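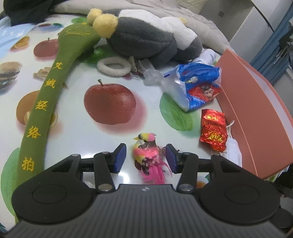 읽는 시간 4분
인쇄하기 | 이메일로 보내기

6월. 밤 11시 넘음.

손목 아프다. 오늘은 짧게 쓰고 잔다. (라고 쓰고 맨날 길어짐)

거실 테이블 치우기 드디어 시작. 두 달 미룬 일. 이사 오고 나서 갈 데 없는 물건은 전부 그 위에 올라갔다. 우편물, 충전기, 약봉지, 엄마가 보낸 것들. 밥은 싱크대 앞에 서서 먹고. 사람 사는 꼴이 아니라고 상욱이가 그랬는데 고상욱 너네 집도 만만치 않거든.

일단 종이부터. 고지서 따로, 영수증은 그냥 버림. Tusetti 소파 보증서 나옴. 찾던 거!! 소파 다리 흔들리는 거 내일 전화해야지. 보증서는 냉장고 옆 파일에 꽂았음. 여기 적어놔야 안 잊어버린다. 냉장고 옆 파일. 파란 거 말고 회색.

종이 걷어내니까 테이블보가 나왔다. 하얗고 번들번들하고 음식 그림 잔뜩 있는 그거. 언니가 골라준 건데 처음엔 식당 같다고 싫어했다. 근데 물걸레로 한 번 밀면 끝이라 이젠 못 바꾸겠음. 배고플 때 보면 좀 괴롭다. 오늘도 그림 닦다가 라면 끓임. 9시 넘어서 먹었으니 내일 얼굴 붓겠지.

그리고 이제 문제의 잡동사니들.

쑥 안마망치. 초록색 천에 노란 글씨로 艾绒经络拍 수놓인 거. 엄마가 시장에서 사서 보내줬다. 艾가 쑥이라는 건 알겠는데 나머지는 사전 찾아봄. 융, 경락, 두드린다는 뜻. 받고 나서 딱 두번 썼나. 오늘 치우다 말고 어깨 두드려 봤는데 의외로 괜찮아서 한참을 그러고 있었다. 정리하다 딴짓하는 게 제일 큰 병이다. 길어서 서랍에 안 들어감. 비스듬히 넣어도 안 됨. 소파 팔걸이 옆에 걸어둘까 하고 고리 찾았는데 고리가 없다. 장볼 것에 추가.

분홍 새. 가짜 새인데 꼬리가 실처럼 길고 자홍색이고 머리는 노랑 분홍. 부리도 노랗고. 매크리치 선생님(Kenneth MacRitchie, 영어반 그 분)이 귀국 전에 책상 정리하면서 나눠준 것. 다들 볼펜이나 머그컵 집을 때 나만 새를 집었음. 왜 그랬는지 모르겠다. 꼬리가 여기저기 걸려서 살살 떼어내야 한다. 화분에 꽂아줄까 하다가 화분이 없다는 걸 깨달음. 지난달에 죽였지 참. 책장 맨 윗칸으로 결정. 고양이 있는 집이었으면 하루도 못 버텼을 거다.

큰 인형. 짙은 회색에 하얀색 섞인 그 녀석. 조카가 설에 두고 간 건데 아직도 안 찾아간다. 언니한테 물어보니 "걔 이제 그거 안 찾아" 하길래 좀 서운했다. 인형이 서운한 건지 내가 서운한 건지. 옆으로 눕혀놓으면 테이블 자리를 엄청 먹는다. 버릴 건 아니고, 세탁망에 넣어서 빨아야 되는데 세탁망이 작다. 손빨래? 마르는 데 며칠 걸릴텐데 장마 오기 전에 해야 됨. 솔기 쪽은 살살. 일단 침대 발치로 보냄.

중간에 상욱이 전화. Tridico 면접 붙었다고. 오!! 축하한다고 소리 질렀더니 옆집에서 벽 두드림. 죄송합니다. 17일에 출근이라는데 그 전에 고기 먹자고 한다. 우리집에서 먹자고 해버렸다. 그래서 테이블을 13일까지 무조건 비워야 함. 내가 나를 몰아붙이는 방식이 늘 이렇다. 손님을 부른다.

Brunet 상자도 열어봄. 안에 케이블만 한가득. 어디 쓰는지 모르는 어댑터들. 엉켜있는 거 푸는 데 18분 썼다 (타이머 켜놨었음, 원래 상자 하나에 10분 규칙인데 망했음). 쓰는 건 충전선 하나뿐. 나머지는 지퍼백에 넣고 날짜 안 씀. 써야 버릴 수 있다는데 귀찮다.

못 한 것. 약봉지 정리. 유통기한 봐야 하는데 글씨가 너무 작다. 테이블 밑 쇼핑백도 그대로. 안 본 걸로 한다.

내일
- 소파 전화 (점심시간 피해서)
- 고리, 큰 세탁망, 종량제봉투
- 엄마한테 망치 잘 쓰고 있다고 톡. 사진 찍어 보내면 좋아하실 듯
- Flevov 책장 나사 조이기. 새 올려놓기 전에
- 상욱이한테 고기 몇 근 살지 물어보기. 술은 지가 사오라고 할것

테이블 절반은 보인다. 그릇 하나 놓을 자리는 생겼으니까 아침은 앉아서 먹어야지. 의자 위에 빨래 있는 거 지금 생각남. 아 진짜.

졸려. 불 끄러 간다

인쇄하기 | 이메일로 보내기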